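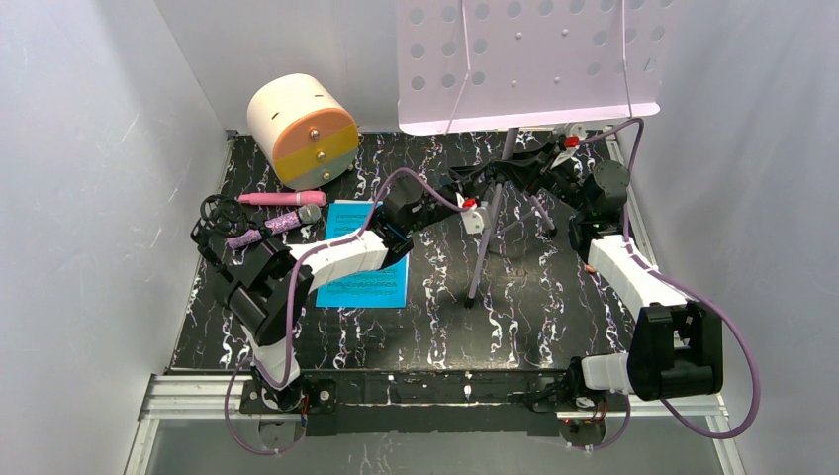 黒い大理石模様の天板、アーム二本とスタンドの脚

2026年7月1日 工房ノート

シャフトの差し直し(伝票404)と、パターのライ角の件。途中でグリップの在庫の話も入る。

伝票404 ユーティリティのシャフト抜け

ガッティさん(Osvaldo Gatti)の4番ユーティリティ。Gurnellの練習場で打っていてヘッドが回った、とのこと。抜け落ちてはいない。手で握ってひねると動く。引っ張っても出てこないが、ひねりながらだと少し浮く。フェルールとホーゼルのあいだに隙間があり、爪が入る。

シャフトはRuseoのカーボン、やわらかいほうの調子。前にどこで組んだかは本人も覚えていない。うちの伝票には残っていないので、よその店で組んだか、中古で買ったときのままだと思う。バット側にうちのシールも貼っていない。

受付で聞いたこと。
車のトランクに入れっぱなしにしている。夏もそのまま。
ヘッドが回ったのは打った瞬間ではなく、構えたときにフェースの向きがおかしいので気がついた。何球か前からおかしかったかもしれない。
ほかの番手は今のところ異常なし。ただし見てほしい。
グリップはそのままでいい。長さも変えない。
差し直しの工賃は4,000円で了承済み。フェルールが割れたら新品に交換、その分はうち持ちと伝えた。

抜く作業

カーボンなのでひねって抜くのは禁止。抜き器にかけてまっすぐ引く。ヒートガンは弱で当て、ホーゼルを回しながら全体を温める。片側だけ熱くしないこと。前に同じ側ばかり当てて塗装を浮かせたことがある(去年のあの赤いドライバー)。今回は塗装がホーゼルの付け根まで来ているので、アルミのテープを巻いてから当てた。

フェルールは先に上へずらしておくつもりだったが、動かなかった。接着剤が上まで回っている。仕方がないのでナイフで縦に切って外した。シャフト側に刃を入れないように浅く二回に分けて切り、残りはペンチでつまんで開いた。シャフトに傷はついていない。拡大鏡で見た。

温めはじめてすぐ動いた。普段の感じよりかなり早い。もともと大して効いていなかったということだろう。抜けたときに粉がぱらぱら落ちた。

抜いたあとの状態

シャフト先端に接着剤がまだらに残っている。先の半分はつるつるで、塗装がほとんど残ったまま。つまり足付けが足りない。上のほうは一応削ってあるが、下のほうは塗装の上に接着剤を乗せただけになっている。ここから剥がれたと見ていい。

ホーゼル内側は、奥に白っぽい粉と、固まりきらなかったような柔らかいかすがあった。つまようじで押すとへこむ。混ぜ方が悪かったのか、計量がずれていたのか、そこまではわからない。匂いは普通のエポキシ。ガラスビーズの粒は見当たらなかったので、入れない組み方だったのかもしれない。シャフトの中心も少し片寄っていて、接着剤の厚みが表と裏で違う。

先端のカーボン自体は大丈夫。繊維の割れなし、指で押してもへこみなし。先を机に軽く当てた音も濁っていない。再使用可と判断した。先端の縁に少しささくれがあったので、瞬間接着剤をごく少量しみ込ませて固め、あとで面取りした。

清掃と足付け

ホーゼルの中はワイヤーブラシをドリルにつけて掃除。低速。奥のかすがなかなか取れず、丸棒に#80の紙を巻いて手で回した。内側はこれで地金が均一に見えるようになった。そのあとアルコールを綿棒につけて、綿棒が白いままになるまで拭いた。思ったより本数を使った。

シャフト側は#80を使わない。カーボンには粗すぎる。布やすりの細かいほうを帯にして、靴磨きの要領で左右に引く。差し込み深さの印をつけ、そこより上はマスキングテープで保護。つやがなくなったらやめる。黒い粉が出はじめたら削りすぎの手前なので、そこで止めて拭く。今回は塗装の残りが多くて少し長くかかった。

粉はぬれ布で集める。エアで飛ばさない。前に飛ばしてしまい、隣で乾かしていたパターの塗装に全部ついた。壁の貼り紙にも書いてあるが、忙しいとやってしまうのでここにも書いておく。

仮合わせ

乾いたまま差して深さを確認。底まで当たる。がたつきは少しあり、ビーズ入りの接着剤で中心が出る範囲。ロゴの向きは、抜く前は真下に近かったが、ヘッドが回っていたので元がどこだったかは不明。ガッティさんに電話して確認、「構えたときにロゴが見えないほうがいい」。真下にそろえることにした。

グリップにバックラインが入っているので、ロゴよりそちらを優先して合わせないといけない。バックラインとロゴはきっちり一直線ではなかった。どちらかを取るならバックライン。ロゴがほんの少し後方にずれるが、構えた位置からは見えない。本人にも電話で伝えた。

長さも測った。フェルールを替えても全長は変わらないはずだが、奥のかすがなくなった分だけ深く入る可能性があるので。抜く前の印と比べて、線一本分ほど深い。この程度は本人に言えば済む。バランスも前と同じところに戻っている。鉛は入っていなかったので入れない。

接着

二液の遅いほうを使用。急ぎの品ではないので速いほうは使わなかった。主剤と硬化剤ははかりで合わせ、紙コップではなく平らな板の上で練る。板だと底に混ざり残りができにくい。白くなって筋が消えてから、もう一度裏返すようにして練った。ビーズはそのあと。

塗る順番は、ホーゼルの内側に薄く一周、次にシャフト先端。フェルールを先に通しておくのを忘れないこと(忘れかけた)。差すときは回しながらゆっくり。中の空気が抜けるのを待ってから底まで押す。はみ出た分はアルコールの布ですぐ拭く。シャフトの中に回った分は綿の棒で取った。これを残すと固まったあとで音が出る。

フェースの向きは、定規を当てて床のタイルの目地で見た。バックラインを真後ろにして、構えた格好で二度確認。一度目は少し開いていたので戻した。テープで仮止めして、ヘッドを下にして立ててある。明日まで触らないこと。棚の左端、札は404。

練り残しは板に置いたままにした。翌朝これを爪で押してみて、跡がつくようならクラブも動かさない。毎回やっているが、ノートに書いていなかった。

フェルールの仕上げは固まってからにする。ベルトで落として、最後はアセトンを布に少しつけて一拭き。二度拭くと曇る。

同じセットのほかの番手

頼まれたので全部見た。アイアンは全部スチールで、フェルールの浮きなし。ひねっても動かない。ドライバーは脱着式なのでスリーブの接着だけ確認、問題なし。フェアウェイウッドが気になる。シャフトがユーティリティと同じRuseoで、フェルールの下に糸のような線が見える。ひねっても動かないし、叩いた音も普通。ただ同じ人が同じ時期に組んだものなら、先端の足付けも同じかもしれない。

いま抜くかどうかは本人次第。線の位置にペンで細い印をつけておいた。シャフトとホーゼルにまたがるように引いてあるので、ずれたら目で見てわかる。本人にはその見方を説明して、印がずれたら打たずに持ってきてもらう。ソールの傷と打痕は年数なりで、とくに書くことはない。

トランクの件は受け取りのときにもう一度話すこと。熱だけが原因ではないにしても、いいことはない。

パターのライ角

Gentileのパター、L字に近い形のもの。持ち込みのときの相談は「構えるとトウが浮く」。こちらで構えてもらうと確かに浮いている。浮き方は、フェースの下に名刺の角が楽に入るくらい。本人は手の位置が低く、ボールの近くには立たない。ライ角をフラットにするか、短くするか、構えを変えるか。

短くする案は本人が嫌がった。腰がつらいらしい。構えも今さら変えたくないとのことで、曲げる方向になった。

曲げるところはネックの根元ではなくシャフト側。ネックが短くてバーが掛からないし、鋳物の割れがこわい。スチールシャフトで、先のほうにすでに曲がりが入っているダブルベンドなので、上の曲がりを少し開く形にした。

治具に固定する前に、フェースに布テープを二重に貼った。ミーリングの山がつぶれると元に戻せない。固定はソール側の当て木を薄いものに替えた。いつもの当て木だとL字の後ろが浮いてしまう。木の端材を一枚はさんで落ち着いた。この端材は治具の引き出しに残した。鉛筆で「L」と書いてある。

曲げはゆっくり、少しずつ。一回目はほとんど戻ってきた。二回目で少し残り、三回目で狙いのところ。ここで一度外して、本人の高さに手を合わせて床に置いてみる。まだほんのわずかトウが高いが、本人の構えの写真と比べるとこれで合う。写真では浮きがもう少し小さい日もあった。曲げすぎてヒールが浮くほうが嫌なので止めた。

ライを動かすとロフトも少し動く。測り直したら寝る方向に出ていたので、前後方向にわずかに戻した。戻したらライがまた少し変わった。この往復で時間がかかった。次からはライを狙いの手前で止めておいて、ロフトを直してから最後に仕上げるほうが早い。

メッキに曲げのしわはなし。バーの当たるところに革を巻いたので跡もない。ただ、革の切れ端が短くて巻きにくかった。新しい革を切っておくこと。

本人の試し打ちは練習マットで。構えたときに座りがいいと言っていた。転がりについては自分からは何も言わないようにした。ライを変えた直後は本人も構えを探しているので、こちらがあれこれ言うと余計にわからなくなる。何回かラウンドして、右に出るようならまた相談。

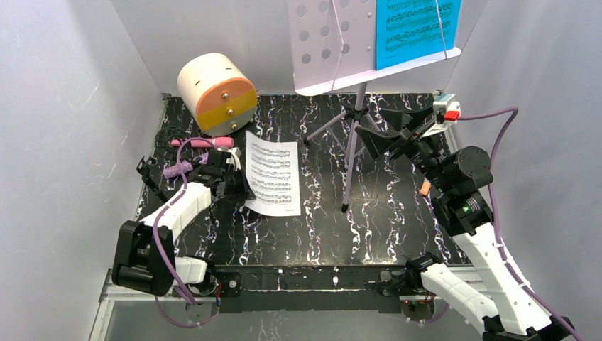
グリップの在庫と両面テープ

棚を見直した。夏はグリップ交換が増えるのに、細めのラバーが足りない。コードのほうは余っている。去年は逆だった。発注は細めのラバー、バックラインなしを多めに。バックラインありは注文が来てからでいい。

奥から古いグリップの箱が出てきた。表面が少しべたつく。洗えば使えるかと思って一本だけ中性洗剤で洗ったが、乾くとまた同じ感じになる。お客さんの品には使わない。工房の試打クラブか、接着の練習用に回す。箱に大きく「練習用」と書いた。

両面テープがWikaに替わっている。前のテープより紙が薄く、剥がすときに切れやすい。貼るのは楽。溶剤をかけたあとの滑りは前より早くなくなる印象で、グリップを差す手を止めるとそこで固まる。今日も一本、途中で止まりかけた。溶剤をグリップの中に先に入れて口を指でふさぎ、よく振ってから、その残りをテープにかける。この順番なら最後まで入った。テープの上にだけかけると足りない。

下巻きの枚数は伝票に必ず書くこと。先週の分で書いていないものがあった。次に同じ太さでと言われると、切って数えるしかなくなる。左手側だけ多く巻くときは、どこまで巻いたかも書く。

古いテープをはがすとき、カーボンシャフトにカッターの刃を立てないこと。フック刃を使う。テープの残りは温めてからプラスチックのへらで。金属のへらはスチール専用にして、柄に赤いテープを巻いてある。

道具のこと

ヒートガンの先のノズルがゆるい。熱いときに落ちるとまずいので、使う前に指で確かめる(冷えているうちに)。ねじで留める形ではないから、ノズルごと替えるしかなさそう。

はかりの表示がときどき落ち着かない。エアコンの風が当たる位置に置いていたので、棚の内側に移した。移してからは安定している。接着剤の計量は風のない場所で。小さい重さを量っているので、風でもずれる。

抜き器のゴムの当てが片方減っている。今日の分は問題なくつかめたが、次に細いシャフトが来ると滑ると思う。予備は工具箱の下の段にあったはず。見つからなければ注文。

バランス計は支点のところにほこりがたまっていた。掃除して、基準のクラブを載せて確認した。ずれなし。基準のクラブはグリップを替えないこと。以前、親切に替えてくれた人がいて、基準ではなくなった。いまのものには札をつけてある。

ベルトの端がほつれはじめている。フェルールの仕上げには使えるが、ソールを当てるとほつれが引っかかる。404の仕上げまではこのまま使い、そのあと交換。

明日やること

板に残した接着剤を爪で押す。固まっていれば404のテープを外す。
フェルールをベルトで落とし、アセトンで一拭き。
ひねりの確認。ヘッドを持って、構えの向きがずれないかを見る。
全長とバランスをもう一度測り、伝票に書く。
ガッティさんに連絡。フェアウェイウッドを抜くかどうか聞く。印の見方も説明する。
抜き器の当てを探す。
細めのラバーを発注。
革を切る。バー用に長めのものを二枚。

追記。夕方、ガッティさんから先に電話があった。フェアウェイウッドも一緒に差し直してほしいとのこと。404とは別の伝票にする。工賃は同じ。フェルールは404と同じ型で在庫あり。ユーティリティの引き取りを待って、そのときに預かる。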